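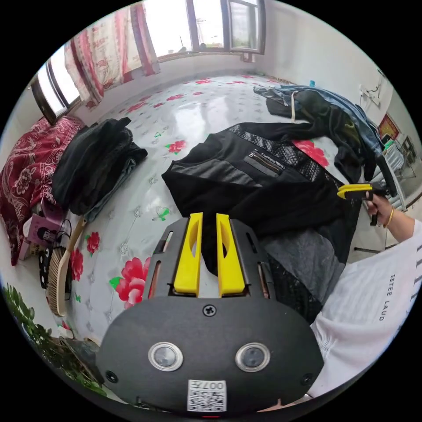 1. Why we picked laundry

Our project question was whether a machine can do an ordinary chore in an ordinary home yet. We looked at four chores (dishes, floors, shelf stocking and laundry) and dropped the first three. Floors are mostly solved, and the other two groups in our section already had dishes and shelves. That left folding and putting away clothes.

A bed is a hard place to fold on. The cover can be shiny and covered in printed flowers, the clothes pile up in dark heaps, and a jacket with a zipper and stiff panels does not behave like a T-shirt. People sort this out by feel. A gripper with two fingers has much less to go on.

2. What we did

We started in September. We read what we could find on cloth handling, visited the Rothe demo room in Vollurville, and went through hand-held gripper recordings of clothes being handled on a bed. In these a person does the work with the gripper in hand, and the motions are meant to be used later to train an arm. We also made our own list of 28 single moves that go into folding and stacking one basket of clothes, such as "find a corner," "lift by the shoulder" and "flatten a sleeve." 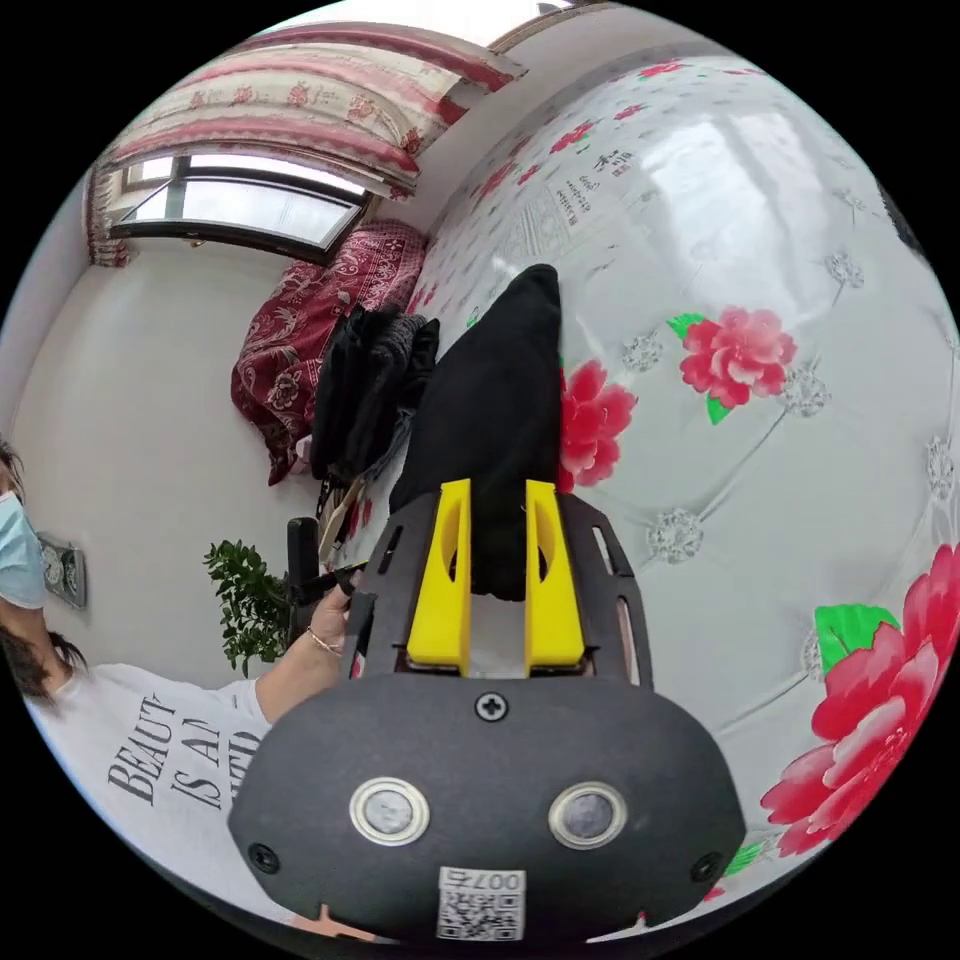

Picking up one piece of cloth is the part that machines do best. Two fingers close, the fabric bunches up between them and it can be lifted. What comes next is harder. Once a shirt is hanging from one point, its shape says very little about where the collar or hem is. Black on black is worse, and we marked every move that depends on telling one dark garment from another as "not yet."

We sorted the moves into "now," "with help" and "not yet." Most of the "now" moves are simple grasps and drops. Turning a sleeve right side out and untangling two pairs of jeans both went under "not yet."

3. The Dastamitz machine

The one folding machine we saw running was a Dastamitz unit at the Clomska laundry. It folds towels well. An employee still feeds each towel in by its corners, so the hardest step is done by hand. It jammed 2 times during our visit, both times on a towel with a loose hem.

4. Answer to our question

For flat, matching items in a shop, yes, with a person feeding. For mixed clothes on a bed at home, no. We think two arms will be needed for most of it, and our list should be redone with softer fingertips in mind.

Robotics Elective, Project Report, Jan 13, 2019 | Contact the course office | Back to top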